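About Us

Hi, and welcome to Mutholm! I'm Dela, and I run this little language school with my friend Nurhan Duman. We teach Turkish and English to grown-ups, mostly in the evenings, in two rooms above the bakery on Perkmont Street (yes, the whole stairwell smells like sesame, and yes, you'll get hungry).

I started out as a student myself. I'd married into a family where every Sunday lunch went by in a language I couldn't follow, and I was tired of smiling at the salad. Nurhan taught me at her kitchen table for a whole winter, and by February I could tell a joke. A bad one, but my mother-in-law laughed, and I was hooked – so hooked that I talked Nurhan into renting a room and putting up a sign.

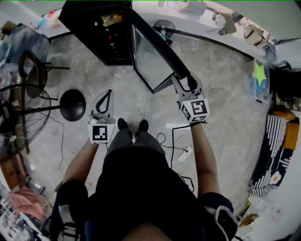 Words by Dela Gbeho | Page updated 26/04/2018

We have 56 students this term, in small groups, plus a few people who come for one-on-one lessons before a trip or a new job. Selim Yalçınkaya teaches the beginners and has the patience of a saint. Arsalan Bangash takes the English conversation class, where the talk nearly always drifts over to cricket, so be warned!

We don't give grades and we're not big on homework. You'll get a short reading each week and a song to listen to in the car. If you miss a class, just come to the next one and we'll catch you up over tea.

A ten-week course costs $175, and that covers your workbook. We also have a lending shelf with 200 books on it, everything from picture books to some very thick novels I keep promising to finish.

Want to try us out? Your first class is free. Call or stop by any evening after five, and ring the top bell – the bottom one is the bakery's.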